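About Wustaletti

We help small workshops and schools decide whether to buy robot arms, and often the advice is to wait. Araceli Bravo and Edmund Malinowski do the budgets. We take no commission and don't much trust brochures, our own included.
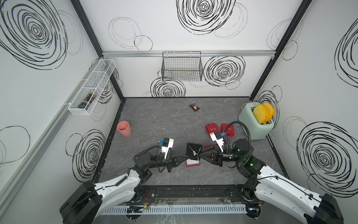
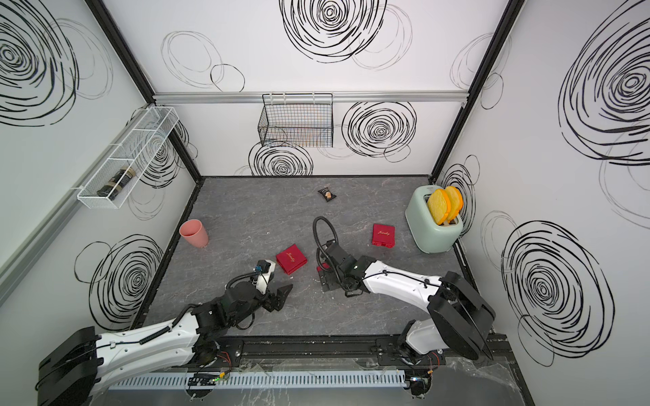
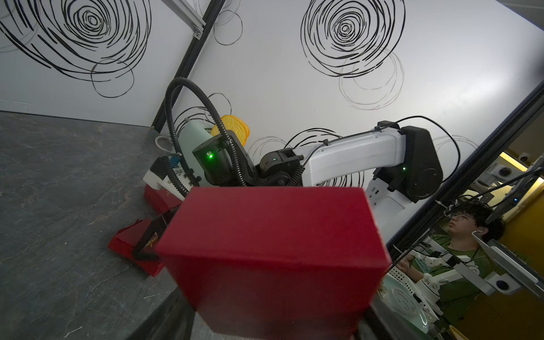
Two arms, one bench, red boxes.

What should we budget for beyond the arms?

Spare fingers, cables, guarding and staff hours. One client's quote left out $2,470 of that, and we'd still hold back another $705 for freight. Ask for it in writing before August, and be wary of any payback under 11 months.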